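About Isix Field Hockey Club
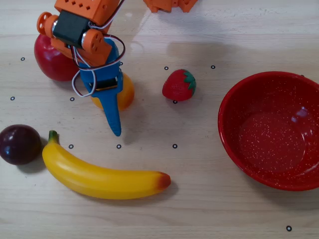
Who We Are

Isix Field Hockey Club is a nonprofit community organization that offers coaching, league play and tournament hockey to players of all abilities. The club began with a single adult side sharing a school field, and its membership has since grown to 400 players across junior, senior and masters sections.

The club is governed by an elected board that meets on the second Tuesday of each month. Minutes are available to members on request from the club office.

Our Teams

The club enters five adult teams in regional competition, two women's, two men's and one mixed. The junior section accepts players from the age of six and is divided into four age groups. Players may move between groups during the season at the discretion of the head coach.

A masters squad for players over 40 trains throughout the winter. No previous experience is required, and sticks and shin guards may be borrowed for the first month.

The Ultora Ground

Home matches are played at the Ultora Ground, where the club holds a long-term lease on two fields. The main field is a water-based artificial surface with floodlights and covered seating. The second field is sand-dressed and is used mainly for junior training – it is also available for hire by local schools on weekday mornings.

Parking is limited on match days. Visiting teams are asked to enter by the north gate and to leave the service road clear.

The Juntunen Cup

Each January the club hosts the Juntunen Cup, an indoor invitational for under-16 and under-18 teams. Matches are played in two halves of 15 minutes, with group play on the first day and placement matches on the second. The most recent edition drew 55 teams and 2,000 spectators over the weekend. Applications open in September, and places are confirmed once the entry fee has been received.

Partners and Support

Vendar Sporting Goods supplies match uniforms to all club teams and contributes to the junior assistance fund. The fund covers membership fees, in full or in part, for families who would otherwise be unable to take part. All requests are handled in confidence.

Contact

The club office is located beside the north gate of the Ultora Ground and is open on training evenings from 5:30 p.m. Questions about membership, field hire or umpiring courses may be made in person or through the contact form on this website.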